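Prinitstead Trains Its Packers for a Different Kind of Shift

When Prinitstead brought robot arms into its seasonal tableware division in May, the 136 employees on the packing floor were told that no positions would be cut. What has changed is the work. Fewer people now set pieces by hand, and more of them teach, check and correct machines.

Celeste Fonseca, who directs operations at the site, describes the transition as gradual. The company selected 19 packers for retraining, and each completed a course in guiding the arms through a placement task. Small ornaments and plates were chosen for the first lessons, as their shapes vary and their surfaces mark easily.

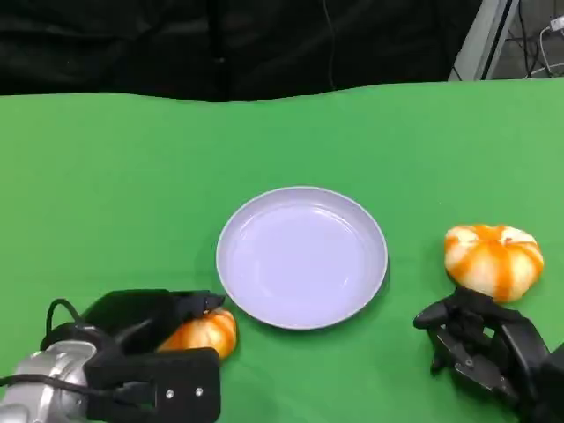 A placement task at Prinitstead: two grippers, two small pumpkins and an empty plate.

Kamol Somboon packed gift sets by hand before joining the program. "My back is better and my eyes are more tired," he said. "I used to know a box was right by the feel of it. Now I have to put that into steps."

Employee representatives have welcomed the reduction in lifting but continue to press for a revised pay scale. Tassanee Prasertsri, who speaks for the packing staff, argues that retrained workers hold a technical job and should be graded accordingly. Management has agreed to review the matter once the group has logged 1000 hours with the equipment. A second course is open to applicants from the evening shift.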